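Grandstead Locking Medication Box, Model 233

The Grandstead 233 is a countertop lockbox for people in recovery housing, outpatient programs and family homes where prescription medicine has to be kept under control. It holds a week's supply of take-home doses for one person, along with paperwork and a dose log.

The box has a steel body with a powder-coat finish and a four-wheel combination lock. The lid opens on a full-length hinge. Inside are 3 removable dividers and a flat tray for blister packs. Two holes in the base let you bolt it to a shelf or closet floor. Bolts and washers are included.

Each box ships with the combination set to 0000. Set your own number before you put anything inside, and write it on the card that comes in the envelope. House managers usually keep the cards in the office, filed by room.
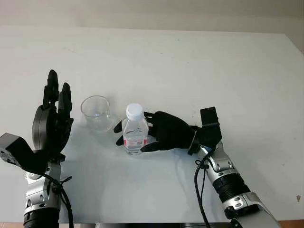 Can one staff code open every box in a house?

The 233 has a single combination and no override. Programs that want staff access should order the 233-K, which adds a keyed cylinder on the back. All boxes in one order can be keyed alike if you ask for it at checkout.

Cleaning: wipe with a damp cloth and mild soap. Keep water out of the lock wheels. Bleach will dull the finish.

Item number: 3483
Color: gray
Dose log: 100 pages, spiral bound, refills sold separately
Warranty: 3 years on the lock, one year on the finish

Orders for sober living homes and treatment centers can be billed by purchase order. Send the PO to Nuala Ní Mhurchú at the Larkard sales desk with a shipping address and the name of the person who will sign for the boxes. Keyed-alike orders take an extra week.

Returns are accepted for unused boxes in the original carton. A box that has been bolted down or had its combination changed can be exchanged under warranty but can't be returned for credit.

Related items: dose log refill, replacement divider set, wall bracket for 233 and 233-K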